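Sûreté de fonctionnement des cellules robotisées
Séance 7 – Quand le journal dit « succès » : l'arrêt du poste d'épuisette
Notes de cours, Josefien Kuipers – jeudi 23 novembre

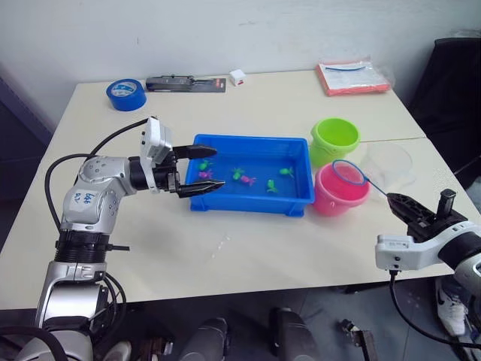
Fig. 1 – Poste bimanuel, tâche « poissons » : bac bleu, six poissons-jouets, épuisette tenue par le bras droit.

1. Les faits

La tâche a l'air d'un jeu : pêcher des poissons-jouets avec une épuisette et les déposer dans le seau de la bonne couleur. Deux bras, deux pinces, un plan de travail blanc. Le logiciel de supervision est Flavgate, l'intégration a été faite par Zurnico. En septembre, le poste s'est mis en arrêt de sécurité pendant une série de nuit, sans opérateur dans la salle. Le rapport d'intégration parle d'un « événement isolé sans conséquence ». Je vous demande de lire cette phrase avec méfiance.

Le journal indique un défaut de communication de la pince gauche, puis une perte complète du bus, puis l'arrêt. Au matin, Toon Goossens a trouvé de l'humidité dans un connecteur situé sous le coude. Il a tout séché, rebranché, acquitté le défaut, et le poste est reparti. Fin de l'histoire pour l'intégrateur. Le début pour nous.

2. Ce que le rapport affirme, et ce qu'il démontre

Première affirmation : « la cause est une projection d'eau accidentelle ». Accidentelle par rapport à quoi ? La tâche consiste à sortir un filet de l'eau et à le déplacer au-dessus d'une table. Regardez la surface devant le bac sur la figure 1 : il y a des gouttelettes. L'eau hors du bac fait partie du fonctionnement normal, et une analyse de risques qui la classe parmi les événements rares est fausse dès la première ligne.

Deuxième affirmation : « le matériel est protégé ». On m'a donné l'indice de protection du bras. Personne n'a pu me donner celui de la pince, ni celui des connecteurs ajoutés à l'intégration. Or une chaîne de câblage vaut ce que vaut son raccord le plus faible. Sur le bras gauche, un câble noir fait une boucle depuis le module blanc et d'autres faisceaux pendent sous le coude. Un câble qui pend peut conduire l'eau jusqu'à un connecteur si rien ne forme de point bas avant lui (la « boucle d'égouttage » du chapitre 3).

Troisième affirmation, ma préférée : « 160 cycles consécutifs sans défaut après remise en service ». Très bien. Le défaut de septembre est apparu après 2 000 cycles. Avec 160 essais, on ne peut presque rien dire d'un défaut de cette fréquence, et je m'étonne qu'on ose l'écrire.

3. Le second problème, passé inaperçu

En relisant le journal, Toon Goossens a remarqué que Flavgate avait continué d'enregistrer des réussites entre le premier défaut de la pince gauche et l'arrêt. La réussite est déclarée lorsque le bras droit a terminé sa trajectoire au-dessus du seau. Rien ne vérifie qu'un poisson s'y trouve. Le système mesurait son propre mouvement et appelait cela un résultat.

Conséquence pratique : le délai de détection. Le premier message de défaut avait été classé « avertissement » et filtré de l'affichage. L'arrêt est arrivé 900 secondes plus tard. Pendant ce temps, un bras dégradé se déplaçait à côté d'un bras sain, dans un volume partagé, avec de l'eau sur la table.

4. Mesures retenues

Remonter les connecteurs au-dessus du coude et fixer les câbles pendants.
Traiter tout défaut de communication d'une pince comme un motif d'arrêt des deux bras, au premier message.
Ajouter un contrôle indépendant du contenu des seaux.
Essuyer le plan de travail entre deux séries et le noter dans le cahier du poste.
Interdire l'acquittement à distance.

Zurnico propose en plus des housses Meijer, données pour tenir jusqu'à 4 000 cycles. Je n'ai vu ni le protocole d'essai ni la définition du cycle. Une housse peut aussi retenir l'eau qu'elle a laissée entrer – question à poser avant l'achat.

5. Travail à rendre

Rédigez l'arbre de défaillances du poste avec comme événement sommet « mouvement d'un bras après perte de la pince opposée ». Deux pages au maximum. Les causes formulées « erreur humaine » sans autre précision seront rayées.

Comparez ensuite avec le cas Villard (séance 5) : quel signal était disponible avant l'arrêt, et qui pouvait le voir ?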